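小城 Mosten 公开全年能源流向图，热损失首次单独列出

6月3日，星期三，Mosten 市政能源办公室在网站上公开了该市第一份完整的能源流向图。图上用宽窄不同的色带表示电、天然气、区域供热和车用燃料从哪里来、到哪里去。居民可以下载图和原始表格，表格按街区分开，最小的单位是一个供热分区。

这项工作由本地的数据公司 Giltik 承担，制图软件用的是 Pliline。Giltik 在说明文件中写道，以前市里每年也发表能源数字，但是电的数字在一份报告里，热的数字在另一份报告里，单位也不一样，一份用千瓦时，一份用吉焦。要把它们放在一起比较，读者必须自己换算。新的图全部统一成吉瓦时。

从图上看，最引起讨论的是供热这一部分。进入区域供热管网的能量里，有10%没有到达用户，在路上散失了。这个比例在北方的老管网中不算特别高，不过过去它一直被算在“其他”里面，和泵站用电、测量误差混在一起。现在它有自己的一条色带，颜色是浅灰色，从主干的下方分出去，在图的右边结束，没有接到任何用户。

损失最大的一段在 Roy 区。该区的管道有一部分已经使用了40年，保温层多次修补。能源办公室表示，这一段的更换计划早已列入预算，施工将在10月供暖开始以前完成第一期。第二期的时间还没有确定，要看第一期开挖以后管沟的情况。

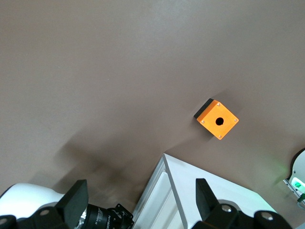
## 数据从哪里来

按照说明文件，图中的数据有三个来源。电和天然气的数字来自供应企业的结算记录；供热的数字来自热力站的总表和楼栋表；车用燃料没有直接的测量，是根据加油站的销售量和登记车辆的年检里程推算的。说明文件对最后一项的态度比较谨慎，给它加了斜线底纹，提醒读者这条色带的宽度不如别的可靠。

楼栋表的问题也写得比较清楚。部分老楼没有安装热量表，只有按面积分摊的数字。对于这些楼，Giltik 使用了相近年代、相近面积的有表楼房的平均值来代替。表格里每一行都有一个标记，说明这个数字是测量的还是估计的。使用者如果只想要测量值，可以用这个标记筛选，但是筛选以后各项加起来就不等于总量，这一点在表格第一页有说明。

屋顶光伏的处理方法有一些争议。目前的图只计算送入电网的部分，屋主自己用掉的电没有计入，所以光伏的色带看上去很细。有居民在征求意见阶段提出，这样会让人以为屋顶光伏没有什么作用。能源办公室的答复是，自用部分现在没有统一的读数，明年的版本会增加一条虚线表示估计值。

## 为什么用流向图

这种图在能源领域使用很久了，一般叫作桑基图。左边是来源，右边是用途，色带的宽度和能量成正比。和柱状图相比，它的好处是可以看到中间的转换过程，例如天然气先进入热电厂，再分成电和热，同时有一部分变成损失。缺点也有：色带太多的时候会交叉，读者很难跟着一条线看到底。

Pliline 的默认设置会自动排列色带的上下顺序，减少交叉。Giltik 在第一稿中使用了自动排列，后来改成手工排列，原因是自动排列每次更新数据以后顺序都会变化，前后两年的图放在一起没有办法对照。手工排列的顺序已经固定下来，写在说明文件的附录中，以后各年都按照这个顺序。

图上的用途一共分成7类：住宅、公共建筑、商业、工业、交通、农业和公共照明。公共照明单独成为一类，是很多人没有想到的，因为它在总量中很小。

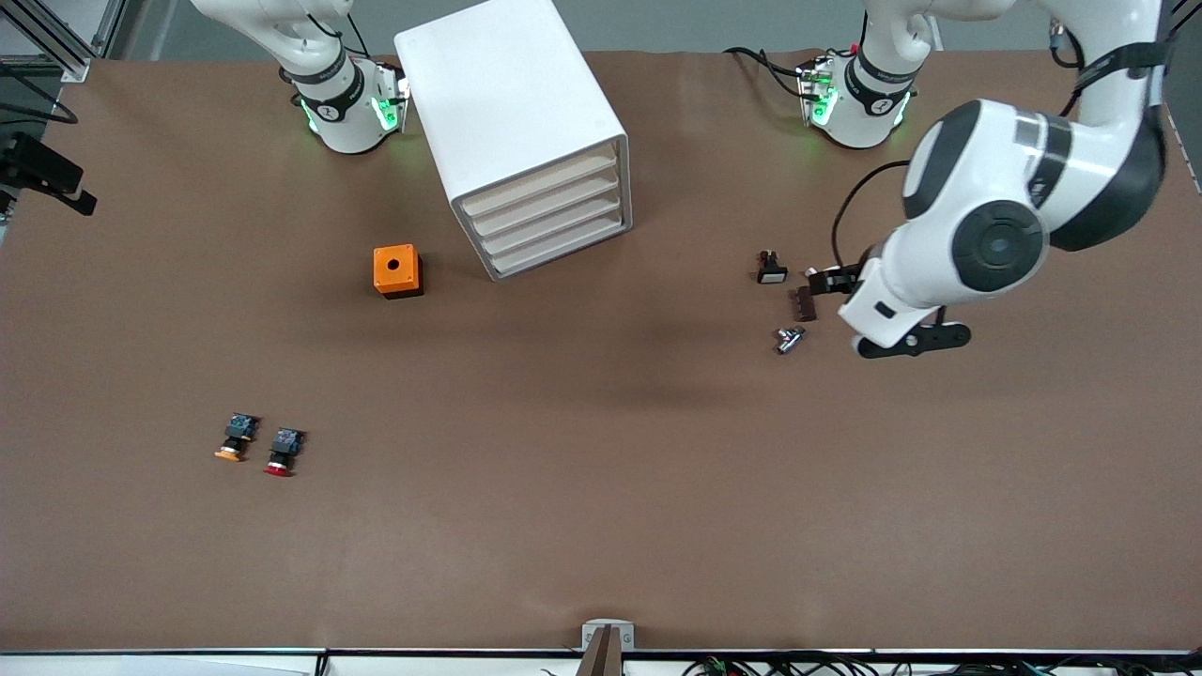 能源办公室解释说，照明是市里可以直接决定的支出，议会每年都会问到它，单独列出以后回答比较方便。工业这一类则合并得比较粗，两家大的用能企业不同意公布单独的数字，所以只能看到总和。

碳排放没有画在主图上。主图旁边有一张小表，列出每种燃料使用的排放系数和相应的排放量，外购电力采用的是全国电网平均系数。办公室说，如果采用供电合同中的系数，排放量会低不少，但是合同每年可能更换，前后比较会有困难，所以两个数字都放在表里，正文引用较高的那个。

## 下一步

流向图今后每年更新一次。公开之后的意见可以通过网站上的表单提交，也可以写信到市政大楼一层的服务窗口。能源办公室承诺在10个工作日以内答复与数据错误有关的来信，一般建议则集中整理，在下一版的说明文件中一起回答。

Roy 区的居民还可以申请查看自己所在供热分区的详细数据，包括每月的供水温度和回水温度。申请需要提供地址证明。没有安装楼栋表的楼，暂时只能看到整个分区的数字。

Giltik 同时公开了制图用的 Pliline 工程文件，其他城市可以拿去换成自己的数据使用，条件是注明出处，并且保留“测量”和“估计”的标记。文件中的注释目前只有一种语言，英文版正在翻译，完成以后会放在同一个下载页面。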